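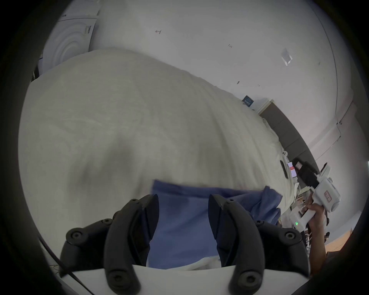
Worn, Washed, Passed Along: How Long People in Our Neighbourhood Keep Their Clothes

Community Studies, Term Project Report
Tavion Doucet, Rocío Cabrera, Abla Jaber and Naveen Kaushik
Supervisor: Gunhild Kárason

Introduction

When our group first sat down to pick a topic, we spent most of an afternoon talking about sweaters. Rocío had just been given one that had belonged to her grandmother, then her aunt, then a cousin, and it was still in better shape than anything the rest of us had on. Naveen, on the other hand, had a hoodie that had started to come apart at the cuffs before the end of its first winter. We got to wondering whether people in general keep their clothes as long as they think they do, and what happens in the end, and by the time the library closed we had our project without quite meaning to.

We want to say early on that this report doesn't set out to scold anyone. There's plenty of writing already that tells people to buy less, and some of it is very good, but we were more curious about the ordinary middle part of a garment's life, after it comes home and before it goes away. Most of that part happens in drawers and on chair backs, and it's hard to find much written down about it.

Our main question was: what makes a person decide that they're finished with a piece of clothing? Under that we had a few smaller ones, about mending, about hand-me-downs, and about the famous bag by the door that is always on its way to the thrift shop.

How we went about it

We made a paper questionnaire of two pages and handed out 176 copies over three weeks in February, mostly at the Skostov Street library, the laundromat beside it, and the Porkari thrift shop, whose staff were kind enough to let us set up a card table by the coat racks. We got 163 back, far more than we had hoped for. Abla had the good idea of leaving a jar of butterscotch candies beside the return box and we're fairly sure that helped.

After that we did 12 longer interviews with people who had ticked the box saying they'd be happy to talk. These were done in kitchens and living rooms, and once on a very cold porch. We asked each person to tell us the story of one thing they still wore and one thing they had recently let go. We didn't record the conversations. One of us talked and another took notes, and we typed the notes up the same evening while we still remembered the tone of voice, which turned out to matter when we came to read them over.

We should also own up to a mistake in the questionnaire. Question 6 asked how "old" a person's oldest T-shirt was, and we meant how long they had owned it. Several people who shop second-hand wrote, quite fairly, that they had no idea. We left those answers out when we compared ages and kept the rest of their forms.

What people told us

The first thing we noticed is how seldom anyone said that their clothes had worn out. Holes, stains and stretched collars did come up, but usually as the second reason, tucked in after something like "I never reach for it" or "it doesn't feel like me anymore." One man told us about a pair of corduroys he had owned since his apprenticeship. There was nothing the matter with them. He had simply changed jobs, and every time he put them on he felt as if he should be carrying a ladder. 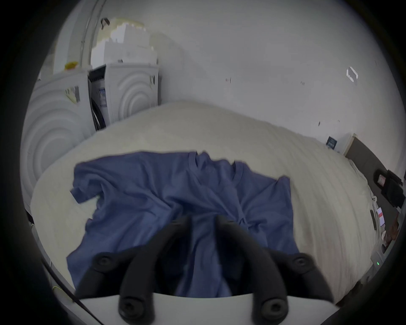 People were much harder on their everyday clothes than on their good ones, and also much fonder of them. Dress shirts and wool coats were described politely, the way you might talk about a dentist. It was the soft, plain things that got the long stories. A blue T-shirt lying crumpled on the bed, like the one in the photo, is the kind of garment that almost everybody we interviewed seemed to own in some version, and it was the kind they could least explain keeping. "It's my Saturday shirt," one woman said, and when we asked what made it so she thought for a good while and offered us more tea. We ended up giving these pieces their own category in our notes, which Tavion labelled "no reason given, will not part with."

Mending was a happier subject than we expected. Older people tended to apologise for their mending and younger people tended to show it off. A student at the laundromat had darned the elbows of her cardigan in bright orange and made us feel both of them. A retired bus driver, who had sewn on every button his family had lost in forty years, told us it was nothing and wouldn't let us write down his first name. Zippers, sadly, defeated nearly everyone. If there's one repair that sends good clothing out of the house before its time, going by our forms, it's the zipper, and most people didn't know where they could take one to be replaced.

Then there is the bag by the door. We asked how long it usually sat there. The answers were full of crossings-out. People would write "a week," scratch it out, and put "a month," and on one form there was a whole column of crossed-out numbers ending in the words "it lives here now." Some families had a habit of taking things back out again, and children in particular were said to go through the bag like customs officers. The Porkari staff told us that Sunday evening is when they find the most bags on their step, and we like to picture the whole neighbourhood finally getting around to it at the same time.

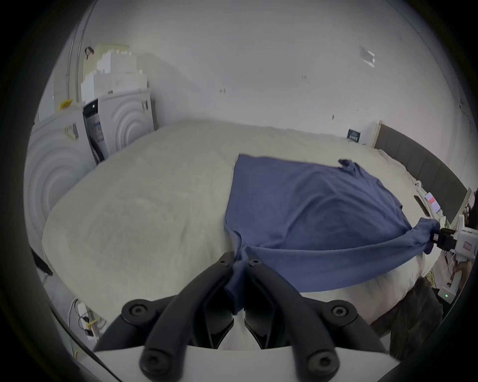 Hand-me-downs and who they go to

Nearly every interview came around to family at some point, even when we hadn't asked. Clothes moved from older to younger, as you'd guess, but they also moved the other way more than we had thought. Several parents wore things their teenagers had abandoned, and were rather pleased about it. One mother jogs in a track jacket from her son's old school team, with somebody else's number across the back.

Friends were trickier. People felt that giving a friend your old clothes could be taken the wrong way, and they had worked out little rituals to get around it. Some held a swap evening, with snacks, so that everyone was giving at once. Some said "try this on for me, I can't tell if it suits me," and then refused to take it back. We heard that second method described by two people who didn't know each other, and both believed they'd invented it.

We had wondered whether storage space would make a difference, and our sense is that it does, though the forms can't prove it. People living in small apartments talked about sorting things at the turn of each season. People with basements talked about their basements. Rocío visited one where the winter coats went back to the family's first year in the country, and the owner walked her down the rail coat by coat, telling her which child had worn each one and to which school.
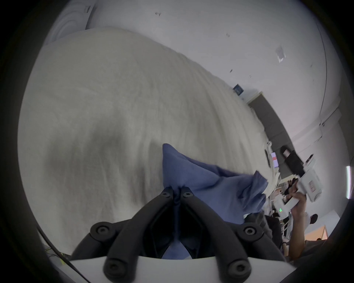
She had kept them, she told Rocío, partly so the grandchildren could see how small their parents had been. None of the coats would ever be worn again. On our questionnaire they would have been counted as clothing "kept but not used," and that made us rather unhappy with our questionnaire. It had a box for wearing and a box for storing and nothing at all for remembering. If we were starting over we would add one, and we'd leave several lines beside it.

What we would do differently

Apart from Question 6 and the missing box, our biggest regret is where we stood. A thrift shop, a library and a laundromat are lovely places to meet people, but they are full of folks who already think about reuse, or who are stuck waiting for a dryer and glad of company. We'd have liked to hear from shoppers at the mall too. Naveen wrote to the manager there twice and got a very nice letter back the second time, after our deadline.

We'd also like to follow a handful of garments over a longer stretch, perhaps a year, with the owner jotting down each time they wore, washed or fixed the piece. Gunhild suggested sewing a small numbered tag inside, and Abla has already tried it on her own things to see whether the tag itches. It does, a bit, at the neck, and is fine at the hem.

Thanks

Our warm thanks to everyone who filled in a form, to the staff at Porkari and the Skostov Street library, and to the 12 households who let us in and told us about their clothes. Rocío's sweater attended all of our meetings. A copy of the questionnaire, with Question 6 corrected, can be picked up from the department office by any class that would like to use it.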